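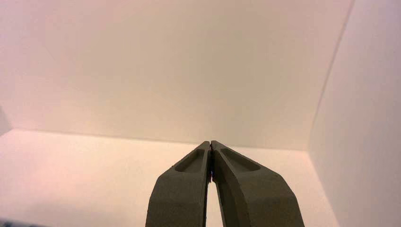

Two gripper fingers, touching at the tips.

How a Night Market Works

A night market is a market that opens when most shops are closing. People go there to eat, to buy things and to walk around with family or friends. You can find night markets in many parts of the world, and they are especially common in warm places, where the evening is the nicest time to be outside.

Who sells there?

Most sellers have a small space called a stall. A stall can be a table with a roof of cloth, a cart on wheels or a mat on the ground. The seller usually pays a fee to use the space for the night. Some sellers cook, and others bring clothes, toys, fruit, phone cases or plants.

In many markets, stalls that sell the same kind of thing stand close together. All the noodle sellers may be in one row and all the shoe sellers in another. This makes it easy to compare. If you don't like the shoes at one stall, you can take a few steps and look at the next.

Setting up

The work starts long before the first customer comes. Cooks wash and chop vegetables at home in the afternoon. Then the sellers carry everything in by van, by motorbike or by hand. They put up the roofs, hang the lamps and hook up the gas for the stoves. A busy street can turn into a market in an hour or two.

What is bargaining?

In some markets the price is not fixed. The seller says a number, the buyer says a lower one, and they go back and forth until they agree. This is called bargaining, or haggling.

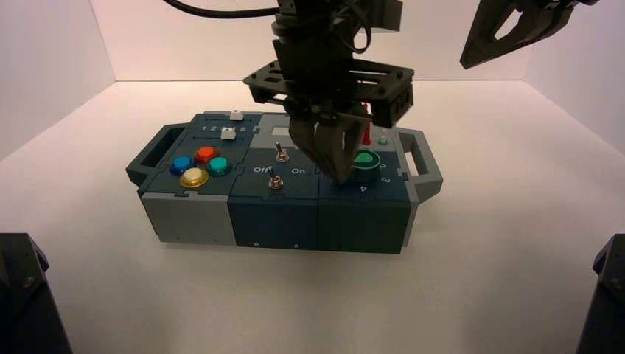
Say a seller asks 5 coins for a paper fan. You might offer 2. The seller might say 4, and you might both end up at 3. If you can't agree, you can say thank you and walk on. It is fine to do that, but it is not polite to agree on a price and then leave without paying.

Food is different. The price of a snack is often written on a sign, and people pay what the sign says. If you are not sure, watch what the person in front of you does.

Going with a grown-up

Night markets can get crowded, and Saturday is often the busiest night. Before you go in, pick a place to meet in case you lose each other - a big gate or a fountain is good. Bring small bills and coins. Ask before you touch things, and ask before you take a picture of someone's stall.

Words to know

Stall: a small place where one seller works.
Haggle: to talk about a price until both people agree.
Vendor: another word for a seller.

Written by Josefien Claeys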